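Section 4: Setting Up Your Peltden Aroma Diffuser for the First Time

Welcome to the fun part! By now the Peltden should be out of its carton and you should have read the safety page at the front of the booklet. This section takes you from an empty tank to your first blend, and it goes quickly once you've done it a couple of times.

What you need

The diffuser base, the inner tank and the lid
The power adapter from the box (please don't use one from another gadget, even if the plug fits)
Plain tap water at room temperature
One bottle from the Drulteo starter set, or any pure essential oil you already love

4.1 Choosing a spot

1. Pick a flat, steady surface at knee height or higher. Mist that starts too low just settles on the floor.
2. Leave a clear hand's width on every side.
3. Keep the unit away from curtains, books, electronics and polished wood.
4. Run the cord behind the furniture so that it can't be tripped over or pulled.

Note: Bedrooms are wonderful for lavender and Roman chamomile, but put the diffuser across the room from your pillow. You want a gentle background scent, and a stream of mist right by your face gets to be too much (I learned this with clove, and I do not recommend it).

4.2 Filling the tank

1. Make sure the adapter is unplugged from the wall.
2. Lift the lid straight up. There's no thread, so don't twist!
3. Pour in water to the MAX line. The tank holds 172 ml.
4. Add your oil directly to the water. Start with 7 drops for a small room and see how you like it before going further.
5. Lower the lid until the notch meets the raised dot on the base.

Caution: Never fill the tank from the side with the air vent. Water that gets into the vent can reach the fan.

Caution: Never run undiluted oil in the tank. Citrus oils in particular will cloud the plastic.

4.3 First run

1. Plug the adapter into the base, then into the wall.
2. Press MIST once for continuous, twice for interval.
3. Press LIGHT to step through the colors, and hold it down to turn the light off.
4. Let the first tank run all the way through with the door open. A faint factory smell is normal and goes away by the second tank.

Interval mode is my favorite by far. It saves oil, and your nose gets a rest between bursts, so you keep noticing the scent!
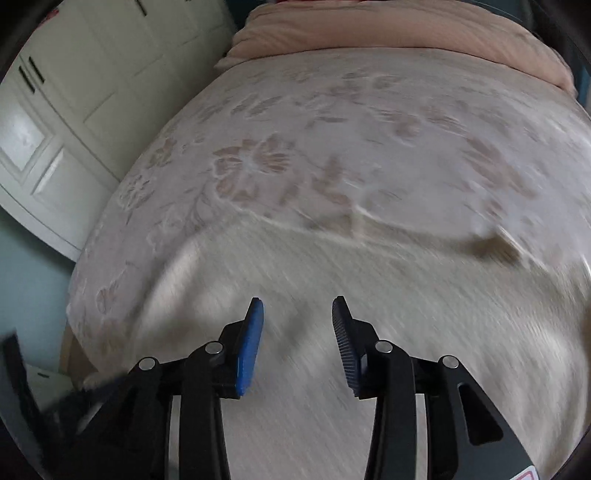
4.4 Who should check first

Essential oils are lovely, but they are strong stuff. Talk to your doctor or midwife before diffusing if anyone at home is pregnant, has asthma or is under two years old. Cats and birds are especially sensitive, so ask your vet, and always leave pets an open way out of the room. Aromatherapy doesn't take the place of medical care.

4.5 Emptying and storing

1. Unplug the unit and pour leftover water out on the side opposite the vent.
2. Wipe the tank with a soft cloth.
3. If you won't be using it for 72 hours or more, leave the lid off until the inside is fully dry.
4. Do the full clean in Section 5 after every 900 minutes of misting.

Blend cards written by Krum Petkov are tucked inside the back cover. Try "Ranulcombe Evening" first: four drops lavender, two cedarwood, one sweet orange. It's gorgeous!

Setup guide revised 12 Jan 2024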